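Duvet one size up from the mattress: yes or no?

radka_n
So my partner and I have been fighting the nightly blanket war and I finally caved and ordered a king duvet for our queen bed. It's an Omska, the all-season one, and I love it (so puffy!) but now I can't stop noticing how far down the sides it goes. He says it looks like the bed is wearing its dad's coat. Does everybody else size up, or are we just bad at sharing?

slowmorning70
Always size up. We did it 13 years ago and never went back. The only thing I'd say is get a cover that matches the duvet and not the mattress, or you'll have a lumpy burrito in there by the second night.

Wenjie Shao
Gonna disagree. Bigger duvet means a bigger thing to wash, and my machine can't take a king. I haul it to the laundromat on Görtz Street and feed quarters into the giant dryer half the evening. Two twin duvets, one each, problem solved. You both get your own temperature too, and that ended more arguments at my place than therapy did lol

radka_n
Two twins was his idea too!! I just hate how it looks when the bed's made. Like a hotel that didn't have the right room left.

Wenjie Shao
Throw a bedspread over both. Or don't make the bed. I haven't made mine since July.

hoa_do
I'm in the size-up camp but the length matters as much as the width. My husband is tall and a lot of them are cut nearly square, so you gain on the sides and his feet still stick out. Check the tag before you toss the packaging. Also, do the corner ties. I skipped them for a year and spent every Sunday-type chore session with my whole upper body inside a duvet cover.

slowmorning70
Ties yes, but the ones on my Dirko cover ripped right out of the seam. I sewed on twill tape loops and they've held fine. Took me one movie.

Chenxi Cui
How low is your bed, Radka? I think that's what decides it. On a tall frame the extra hang looks nice, on a low platform it just collects dog hair and dust. We had to go back to the regular size when we got our second dog.

radka_n
No dog, but there is a cat and she has opinions. It's a regular height I think? Mostly I worry about it dragging when one of us kicks it over to one side. Anyway I think I'm keeping it. He slept straight through last night and so did I, so he can make all the coat jokes he wants. I went with plain white for the cover, and with a bed pushed over to the side of the room like in this one, I really don't mind a soft drapey edge. 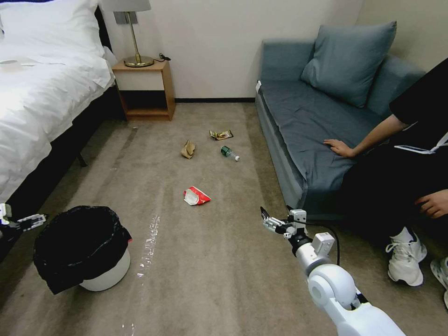
Noémi Gulyás
Keep it, but please get a second cover before you need one. White shows every drop of coffee, and a king cover takes forever to dry on a rack. I rotate 2 of them and it's saved me plenty of late nights waiting up for the laundry.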